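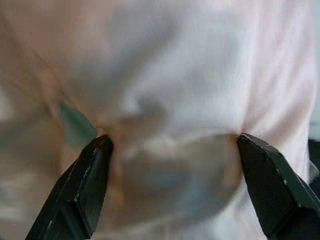

*Figure 9. Both fingertips pressed into a pale fabric sheet. Note the small scuffs in the black finger surfaces.*

## 2.3 Planning the gripper order

Complete this section before you send the order form to Sarkden. Prices on the form are valid from 1 Jul 2023.

1. List every fabric the cell will handle. Enter the thinnest one on line 1 of the form.
2. Enter the largest sheet size. Large sheets sag between the fingertips, and the Liltness finger set is sold in two opening widths.
3. Order fingers in pairs. Single fingers are not stocked.
4. Budget one spare pair for each arm, plus one pair for every 300 hours of planned running time.
5. Add the wrist camera bracket if your arm does not already have one. It ships with 8 screws; thread locker is not included.
6. Allow 20 working days for delivery. Orders placed in May take longer — the Skosinov warehouse closes for stock count.

**Note:** Light scuffs on the lower faces do not call for replacement. Chips at the tip edge do, as they can snag thin cloth. Charge tip replacements to consumables.

**Caution:** Do not mix Liltness and Issahaku fingers on one gripper. The mounting holes match but the tip angles differ, and the fingers will not close evenly.

Keep a copy of the completed form with the cell records. You will need the line 1 entry again in Section 3.1, when setting the grip force.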